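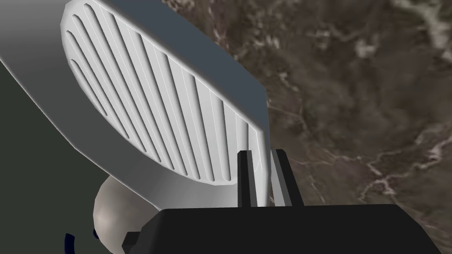

Milberg is a pack of simulated kitchens that Ernness sells to people who train robot arms and don't own enough kitchens. The list price is 500 dollars a seat per month, and the sales page promises views "as good as being there." I spent a Tuesday on the trial and came away less sure of that than the sales page is. The renders are pretty enough. Even the slots in the white grille get their own shading, with the two fingers reaching up to the lower corner of the thing and veined marble off to the right. Pretty is easy to sell, though. What I wanted to know was whether a grasp learned in here would carry over to a bench, and the trial gives you very little to judge that by.

Ernness says there are 400 kitchen layouts. My trial login opened 27 of them, and several felt like the same room with new surfaces. The gripper views below and above all come from one layout, and I left the default settings alone.
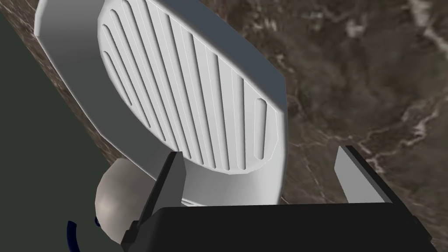

Can you set the friction and weight of each object yourself?

Only on the paid plan. The trial locks both, so you have to take the factory values on trust, and the manual doesn't say where those came from.

Close views like the last one are where Milberg looks its best. The black gripper body and the rounded base just above it read clearly, and so do the ridges on the white piece. I would still like to see contact forces printed next to a view like that. You can export them, but the file I got had no units in the header, and support pointed me to a forum thread from April.

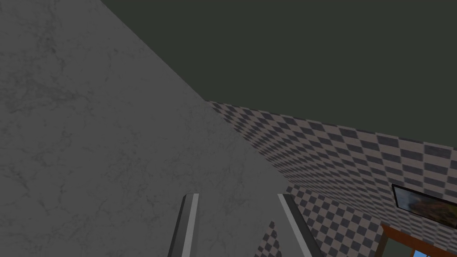
Does it work with arms from other makers?

Four arm models are built in, and anything else needs a converter called Karakaya, sold separately. I tried it with the Jimeo arm we use and had to fix two joint limits by hand before it would load.

Ernness also quotes 1000 grasp attempts an hour on an ordinary desktop. Mine never got near that with the cameras switched on. With them off it was much faster, but then you're paying for renders you can't use. I've asked for a longer trial and won't be buying a seat before I get one.

Text and screenshots by Eylül Ağca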